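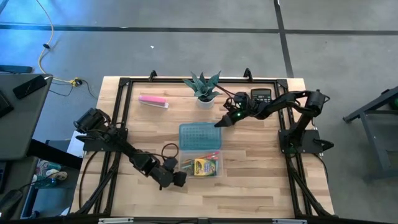
Butcher-block top, light wood strips.

Oiling a butcher-block worktop (the quick version)
Posted by Ruby-Lee Tautahi, 21st October

Got asked for this again so here it is in one place. Works for kitchen tops, benches, desks, chopping islands. Bare or previously oiled wood only. Varnished? Different job, strip it first.

What you need
Sandpaper, 120 and 240 grit
Cork block
Lint-free rags, old T-shirts are fine
Food-safe oil. I use Larklow, the 1 litre tin
White spirit if the old finish is waxy
Gloves

Step 1. Clear and clean
Everything off. Warm soapy water, wrung-out cloth, not sopping. Leave overnight to dry. Yes overnight. I did mine in Omo after 4 hours once and got cloudy patches along the joins, had to sand the lot again.

Step 2. Sand
120 first, then 240. Always with the grain. The strips mostly run the same way so thats easy enough, just watch the ends. Go gently on the edges or you'll round them over. Black rings round the tap want a bit longer, and if they won't shift try oxalic acid. Read the packet. Gloves on, window open.

Hoover, then a cloth barely damp with white spirit. Let it go off before you open the oil.

Step 3. First coat
Small puddle, spread it thin. Thinner than that. Leave 23 minutes (I set the oven timer, my tin says 20 to 25) then wipe off every bit that hasn't soaked in. If it's tacky next morning you left too much on.

Do the underside as well if you can get at it. Tops that are oiled on one face only can cup. Ask my sister in Pralthorpe.

Step 4. More coats
Four coats for a new top, two for a top-up. Eight hours between. Light rub with the 240 before the last one.

Rags
IMPORTANT. Oily rags can catch fire on there own. Lay them flat outside to dry, or soak in water and put in a lidded metal tin. Never scrunched up in the bin.

Upkeep
Drop of water on the surface. Beads up, leave it. Soaks in, time for another coat. Mine gets one every January and whenever the sink end looks grey.

Next up: the Tomoana shelves, if the brackets ever arrive.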